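Prutel Appointment Notes, version 2

README, last touched June 28, 2019

What you have downloaded

A folder of 1517 de-identified visit notes from a small-animal practice, typed by people who had a cat under one arm at the time. Each note is a plain text file. The index is visits.csv, one row per note, and the column names mean what they say except for "weight", which we will get to.

The notes cover dogs, cats, rabbits, and a category called "other" that Ankica Nikolovski has asked us to stop adding to. It currently holds ferrets, guinea pigs, one tortoise, and a row that says only "bird (angry)".

How the notes were cleaned

Owner names, phone numbers and street addresses were replaced with tags such as OWNER and PHONE. Pet names were replaced too, after a long argument. Radka Ionescu held that a dog called Biscuit identifies no one. Boris Šimek pointed out that not every dog in the files is called Biscuit, and produced one whose name was a full sentence. Pet names are now PET, everywhere, including a few places where the clinic was writing about a CT or PET scan. Sorry.

Spelling was left alone. If your model can't cope with six versions of "diarrhea", it isn't ready for a clinic.
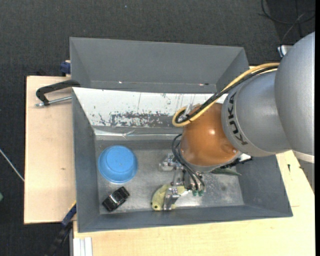

KUKA arm with gripper, reaching into a gray metal bin.

Fields worth a warning

weight: Kilograms, unless the note was written by the Saturday locum, who used pounds and did not care who knew it. The unit column is filled in where we could work it out. In 71 rows we couldn't, and it says "unknown". Please don't guess on behalf of a rabbit.

reason: What the owner said on the phone. Compare with "finding", which is what the vet wrote down. The distance between the two is the main reason this set exists.

urgency: A number from one to four, given by the front desk. One is "come now". Four is "nail trim". Mirjana Mladenović rescored 800 of the notes without seeing the original number, and her scores are in urgency_b. Where the two disagree we kept both and stayed friends.

followup: Yes, no, or blank. Blank means blank.

Splits

The train, dev and test lists are in the splits folder. All visits by the same animal go in the same list. Version 1 didn't do this, and everybody's results were wonderful.

What not to do with it

Don't use it to tell owners whether to bring an animal in. The notes come from one practice with its own habits, and the sickest patients often have the shortest notes, the vet having been busy. Don't try to work out who anyone is. Don't quote the note about the tortoise out of context.

Known problems

Files saved on the old Rerkitz machine have a stray character at the start of the first line. Strip it.

Some vaccine dates fall before the animal's date of birth. We have left them in as a monument.

The script clean_tags.py stops without a message if a note is longer than 2000 words. Split the note first, or wait for Marin Milošević to fix it, as he has been going to do since version 1.

Contact

Open an issue in the Prutel tracker and give the note number. Corrections go into the next version with your name in CHANGES.txt, unless you'd like to be tagged OWNER.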